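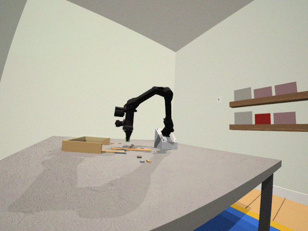
A listener in Meston wrote in after the spring version of this talk to say that she had kept a sourdough starter alive through two house moves and a power cut, and could I please stop telling people it was difficult. She's right! So this time I'm starting with the easy part.

OPENING (slow down, let people find seats)

Flour and water. Say it twice. Everything else in the bowl came along for free — the yeasts were on the grain already, and so were the bacteria that make it sour. I still get a kick out of this after all these years.

Ask for hands: who has killed a starter? Mine goes up first. The one I killed was rye, and I left it on top of a radiator in Devulwood over a long weekend.

FEEDING

Equal weights of starter, flour and water. Weights, please, with a scale. A cup of flour from my scoop and a cup from yours can be miles apart, and I've watched friends fight over a recipe when the only difference was the scoop.

Pass the two jars down the rows now, young one first. Let people smell them while I talk. The young one is like yogurt, the older one is closer to apples (last time someone said nail polish, and that's a hungry starter, so use it if it comes up).

THE TELODSIDE LOAF

My favorite bit, don't rush. The baker's notebook from Telodside has the dough at 706 grams before shaping and 723 the next time, same page, same pan. No explanation! I love that. A working baker shrugged and baked it.

Read out the line about the crust: "dark, then a little darker." Then tell them to leave it in the oven longer than feels safe. Pale bread is the most common thing people bring me, and it's such an easy fix.

TIMING

Full talk is 90 minutes with tasting. If the Wijesinghe hall wants us out early, drop the section on steam and go straight to slicing.

Let the loaf cool first. I know, I know — I can't do it at home either.

QUESTIONS THAT ALWAYS COME UP

Tap water? Fine in most towns. If yours smells like a pool, leave a jug out overnight.

Can it live in the fridge? Yes, happily. Feed it once a week and take it out the day before you bake.

Gray liquid on top? Stir it in or pour it off, then feed it. Pink or orange streaks, throw the whole thing out and start again.

Bread knives are in the blue bag. Butter is in the cooler, get it out at the break.

Last updated: September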